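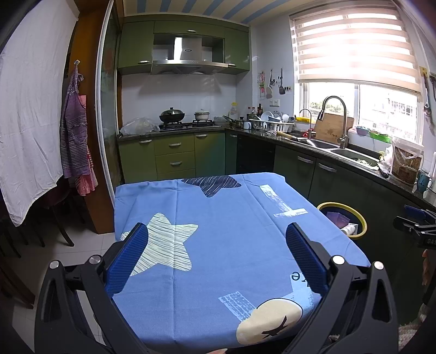 Kodham Teaches Robots Kitchen Work from Hand-Held Gripper Recordings

Search this site Search Clear

Monday release for immediate use
By Herman Osman, Kodham press desk

Kodham today presents the results of Pretero, a research method in which a robot learns household tasks from recordings that people make by hand in their own homes. In the main study, 926 recordings were collected in four homes. No robot was present in these homes during the collection. A person holds a gripper with two jaws, carries out the task with it, and the camera on the gripper records the view in front of the jaws.

The study asks a simple question: how much does the room matter? Many learning methods work well in the laboratory where the recordings were made, and become weak when the table, the light or the objects are different. The Pretero group wanted to know if recordings from ordinary kitchens can reduce this weakness. For this reason the people who made the recordings were asked to leave their kitchens as they are. Patterned tablecloths stayed on the tables, pots stayed on the stove and dishes stayed in the drying rack. Window light was also accepted, even when it was strong.

From the 926 recordings, the group selected 407 for training. The others were put aside, mostly because the position of the gripper could not be calculated with enough precision for the full length of the task. The selection was made by a program and then checked by two members of the group, who did not know which home a recording came from.

The central part of the method is called Ginting. It is a step that comes between the recording and the training. Ginting compares the movement of the gripper with the movement of the background in the video, and gives less weight to parts of the image that do not help to predict the next movement. A strong print on a tablecloth, for example, is useful for calculating where the gripper is, but it should have little influence on the decision when to close the jaws. In earlier work both things were learned together, and the robot sometimes reacted to the pattern of the cloth in place of the object on it.

The trained system was then tested on a robot arm in a kitchen which does not appear in the training recordings. The arm used the same type of jaws and finger pads as the hand-held tool. The group tested four tasks: picking up a cup, moving a bowl to a rack, closing a drawer and folding a small towel. With Ginting, the robot completed the first three tasks more often than the same system without it. For the towel there was no clear difference. The group thinks that the finger pads slide on thin fabric, but this was not measured in the present study.

"We were happy with the drawer and less happy with the towel," said Herman Osman, who is responsible for the collection part of Pretero and also prepared this text. "In a real kitchen the table is close to the stove and there are many things behind it. We want the method to work there, and I think we have made one step in this direction."

The study has limits. Four homes are a small number, and all of them have good daylight. Recordings in the evening, with only a ceiling lamp, will be part of the next collection, which starts in January.

A written report with the full tables for each task, including the failed attempts, can be requested from the Kodham press desk. The Ginting program will be given to other research groups on request, together with instructions for mounting the camera. The recordings themselves will not be published at this time, as they were made in private homes.

The group will show the method at the Hudatside open house on Saturday. Visitors can try the hand-held gripper at a table, and the robot arm will repeat the cup and drawer tasks during the afternoon. Journalists who want to speak with the group are asked to write to the press desk before the event.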